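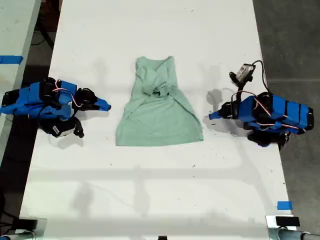
1. Introduction

Digital item marketplaces let users buy and sell objects for use in shared virtual worlds. The items are usually stored in two parts. An ownership record is kept on a ledger, and the model files are kept on ordinary servers. A buyer who holds a valid ownership record can still receive an item that does not load if the files have moved or changed.

This report describes a term project on that second part. We wrote a checker that reads listings from a marketplace, follows each one to its files, and reports whether the item can be loaded as sold. The project was carried out at Provville Technical College between February and June.

2. Background

Plakton is a small open marketplace server written by earlier students of the department. It supports listing, sale and transfer, and it writes every ownership change to a local test ledger called Chowdary. Trostthorpe is the virtual world connected to it. Items bought in Plakton appear in the inventory of a Trostthorpe account after the world server polls the ledger.

Plakton does not verify files after a listing is created. The seller gives a web address and a checksum, and both are stored without being read again.

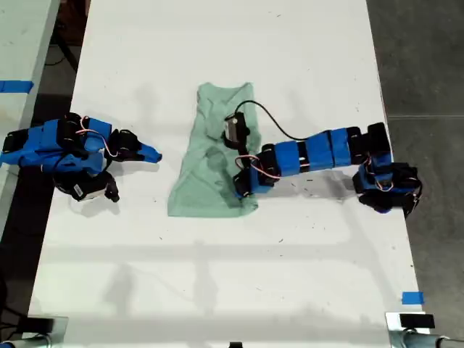
The world server does read the checksum, but only when the item is placed. If the check fails, the item shows as a gray box and no message is sent to the buyer or the seller. A user with a large inventory may therefore hold broken items for weeks before placing one of them.

3. Method

The checker runs as a separate process with read-only access to both the listing database and the ledger. For each listing it does the following:

Reads the current owner from the ledger and compares it with the owner shown in the listing.
Requests the model file and the texture files.
Computes a checksum for each file and compares it with the stored value.
Opens the model in the same loader that Trostthorpe uses and records any error.

Results are written to one table, with one row per listing. A timeout counts as a failure only after three attempts spaced an hour apart. The first version did not do this and marked many slow servers as dead. 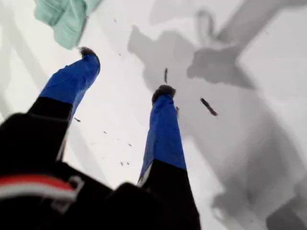
Figure 1. Two black and blue gripper fingers against a pale surface.

The catalog held 1,008 listings when testing started. Listings without a model file (names, badges and land passes) were skipped. From the remaining listings we took a random sample of 400 and ran the full check on it. Requests were limited to 300 per hour so that hosts would not block our address.

4. Results

Of the 400 listings sampled, 389 passed all checks. The failures fell into two groups. In the larger group the address no longer returned a file. In the smaller group a file was returned, but its checksum did not match. Every mismatch we looked into came from a seller who had exported the model again with newer software and uploaded it under the old name. The items looked the same in the loader, but Trostthorpe would have rejected them.

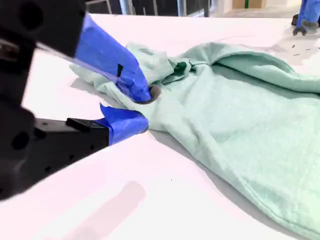 No listing failed on ownership. We had expected some, given the delay between a ledger write and the update of the listing page, but the checker ran mostly at night when few transfers were made. A daytime run should be done before this result is relied on.

5. Limitations

The sample came from a single marketplace with mostly student sellers. The checker also trusts the checksum given at listing time, so an item that was faulty from the start will pass that step. The loader step catches some of these cases. It does not catch a valid model that differs from the preview picture.

6. Further Work

The next version should send a notice to the seller when a check fails and hide the listing if no fix is made. Storing a copy of each file at the time of sale would remove most of the failures found here, at the cost of disk space. We did not measure that cost. The checker's settings file and the result table are stored with the Plakton source in the department archive.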